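Buying land behind Bandora: is the back road legal access?

Forum: Land, Acreage and Building Blocks

galta_ridge wrote:
Looking at a bush block on the Galta side. The agent calls the entry off Zandeda Road "charming". It's a creek crossing. The back boundary touches Mbwambo Lane, which is proper gravel, but there's a strip between the fence and the lane that belongs to someone or other. Asking price is 450 a square metre for the flat bit and, as far as I can tell, a shrug for the rest. Would you go near it?

threebags wrote:
Depends on the strip. If it's council road reserve you apply for a driveway crossover and pay your fees. If it's private you need an easement registered on title, and the neighbour saying "yeah no worries mate" over the gate isn't one.

Postholer51 wrote:
Disagree that it's that grim. We drove over next door's paddock for years with nothing in writing and never had a cross word.

threebags wrote:
And when next door sells?

Postholer51 wrote:
They did sell. We had some cross words.

galta_ridge wrote:
Noted. I've got the title plan on the old desktop and will post it when I can.
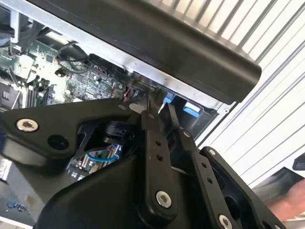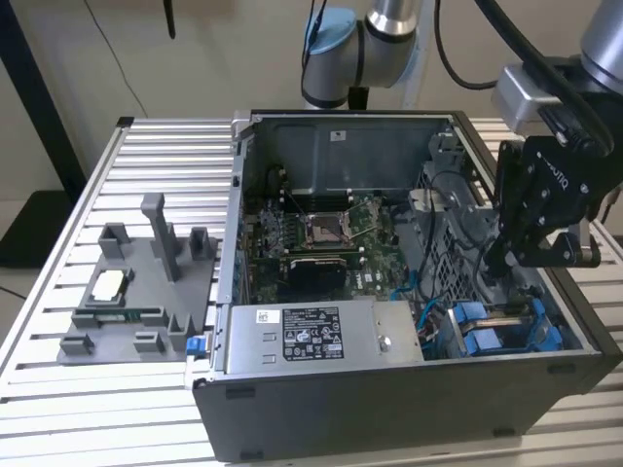

The old Dell, side panel off, second pic

quollwatcher wrote:
So no title plan this week then.

You can order a fresh copy from the titles office for less than you'd spend on lunch in Bandora. Get the neighbouring lots while you're at it, or you'll only know half of who owns the strip.

galta_ridge wrote:
Ordered all three. The strip is 3 metres wide and sits in the title of the lot to the north. Agent says this is "a formality".

threebags wrote:
Then the agent can sort it out before you sign. Make the contract conditional on a registered easement, wide enough for a concrete truck. Three metres is tight on a bend.

Postholer51 wrote:
Or offer to buy the strip outright. It'd be cheaper than a culvert. I priced one for our creek in October and had to go and sit in the ute.

quollwatcher wrote:
Buying it means a boundary adjustment, a surveyor and a long wait. Easement every time.

Postholer51 wrote:
Still reckon buy it.

galta_ridge wrote:
Have put the easement condition to the agent. He's gone very quiet.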